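Reading Room to Sort and File Its Loose Pages Before Fall

Published June 17, 2024
14 shares | 2 comments

The reading room of the Prarness Business Library has set itself a summer task: to put in order the loose papers left in its public area over the past academic year. The supervisor of the room, who has held the post for nine years, spoke with this newsletter about the work and the policies that will follow from it.

"People print an article, read half of it, and leave," the supervisor said. "By spring we had 600 loose sheets in the back cabinet. Very few of them had a name on them, and many had no title page."

Under the previous arrangement, papers found on tables and counters at closing were placed in a single tray and discarded at the end of the month. The library suspended that practice after a graduate student asked for a set of annotated pages that had already gone out with the recycling. Sheets have been kept ever since, and the cabinet has filled.

The first stage of the work is to spread the pages out and match them by subject. The supervisor described this as slow. Pages from a single article may be found in several places, and page numbers are often missing. Staff read a paragraph or two of each sheet, decide what it concerns, and look for others that continue the argument.
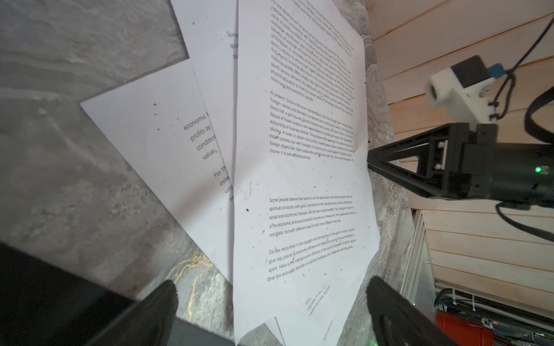
"Sports economics has been a large group this year," the supervisor said. "We have pages on independent accounting, on the value of sports products, on whether sport should be judged by its social benefits or its economic ones. Some of it reads like translated work, and the English can be hard to follow. You have to go through a paragraph twice before you know where it belongs."

Asked whether the content of the papers was of interest in itself, the supervisor answered with some caution. The library does not assess what its visitors print. It does, however, take note of subjects that recur, and the purchasing list for the coming year will include more titles on the management of sports facilities.

Once matched, the pages are clipped together and placed in gray Vuder folders, which the library already uses for its pamphlet collection. Each folder receives a subject heading and the month in which the pages were found. Sets that appear complete are checked against the catalog. If the article is already held, the printed copy is recycled.

"We are not building an archive," the supervisor said. "If a folder has not been claimed by the end of August, it goes. Handwritten notes are the exception - those we will hold for a full year."

The supervisor expects that 200 sheets will remain unmatched. These will be offered as scrap paper at the McIntyre Street entrance.

Visitors who believe they have left papers in the reading room may ask at the front desk during regular hours. They should be prepared to state the subject and, where possible, the opening words of a page.

2 comments

This site uses cookies to improve your visit. By continuing to browse, you accept our cookie policy.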